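Workshop News, Promville Shared Workshop
17th November

The hand-held grippers: where we are now

Many members have asked me about the grippers, so I write this report with a bit more detail than usual. For those who missed the first note in August: a small group of us is building a pair of grippers which you hold in your hands like a tool. You pick up a thing, you put it down, and the movement is recorded. Later a robot arm can use the recording to learn the same movement. We do not have the arm yet. It is the project for next year, and its working name is Orkeck.

The first version, which we called Honeck, was heavy and a little ugly. The housing was printed in one piece, and when a screw inside became loose we had to cut the housing open. The second version is called Forsyth and it comes apart with a normal screwdriver. One body weighs 208 grams without the cable. I wanted to stay under 200, but I could not find the last grams without making the walls too thin, and thin walls make a bad sound when you squeeze.

The fingers took the most time. We printed 69 of them in total, counting the broken ones and the ones where the plastic lifted from the bed. The problem was always the same place, where the finger curves away from the body. If the curve is too tight, the layers open there after some days of use. Now we print the finger lying on its side, with slower speed on the outer wall, and we let it cool on the bed before we take it off. Please do not pull a finger from the bed when it is still warm. I know it is tempting when somebody else is waiting for the printer. 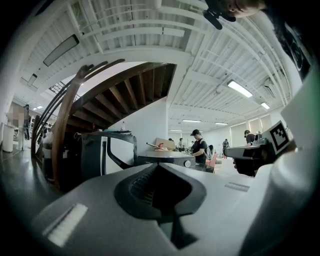

Markers are the part where we lost most of our evenings in October. A marker is a square with a black and white pattern, and the software uses it to calculate where the gripper is and how it is turned. Our first ones were printed on office paper and glued, and the paper made small waves after a week. The software then believed that the gripper was shaking. Now the pattern sits on a white plate, and the plate is mounted on the dark housing, so there is no paper which can bend. The plate may be tilted when you work, this is no problem, but the whole pattern must stay visible to the other camera. If your thumb covers one corner, the recording has a hole in it and we must throw it away.

A few words about light. Our ceiling lamps are strong, and a shiny plate under a strong lamp becomes a white spot for the camera. I tried three kinds of spray and the matte one for model trains is the best so far. It needs two thin layers - one thick layer makes drops at the border. I wrote the drying time on the lid of the can, please leave the can on the shelf with the filament.

The slot in the middle of the body is still not finished. It collects dust from the sanding table, and after a long afternoon the fingers close less smoothly. For the moment I clean it with a dry brush before every session. Oil is not a good idea. I tried it once on the Honeck body and the dust became a gray paste, which I removed with cotton sticks for most of a Sunday.

What we can do today: recordings of up to 8 minutes, with two hands, for simple work such as putting small parts into a box or moving a cup from one place to another. What we cannot do yet: soft things. Cloth slides out between the fingers, and I am testing different surfaces for the inner side. If you have old rubber mats or bicycle tubes at home, I am happy to take them.

If you want to try the grippers, write your name on the list beside the printer. You need no experience with robots. It is good if you have patience, and good if your hands are a different size from mine, as the handle was made after my own hand and people with small hands say that the trigger is too far away. I have drawn a shorter version and it will be printed when the gray filament arrives.

The drawings for Forsyth are in the shared folder, under the same name. The files for the trigger are still the old ones, so please wait before you print that part.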